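Module 4 handout: Building with pipe and fittings
Dukdale Workshop Course, April intake

Pipe frames are a joy to build! You get a proper three-dimensional structure in an afternoon, and if you dislike it you can pull it apart and start again (nothing is glued in this module).

1. Start with the base

A triangle is the best shape to learn on. Push a square frame sideways at one corner and it leans; a triangle stays put, because its angles can't change unless a side changes length. Lay all three sides flat before you think about anything vertical. Your kit has 12 fittings and the longest pipe is 1166 mm, so clear the table first.

2. Add the uprights

Dry fit each pipe by hand, pushing and twisting at the same time. Get one upright standing straight, then bring in the diagonal, and only then go back and tighten up the corners. It feels wobbly until the last joint goes home, and then it suddenly doesn't!

On a white PVC frame over a black plastic sheet, compare the rear corner, where a pipe rises straight up from a round coupling, with the right-hand corner, where a thicker one climbs at a slant.

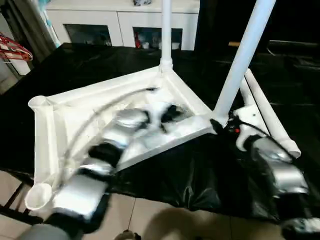
3. Check your work

Look into every open pipe end for grit. Measure the insertion depth at each joint (30 mm for the slim pipe, 50 mm for the thick) and write it on your Skjelbred sheet.

Before next session: read the Pluder notes on bracing and sketch a frame with four corners that won't lean.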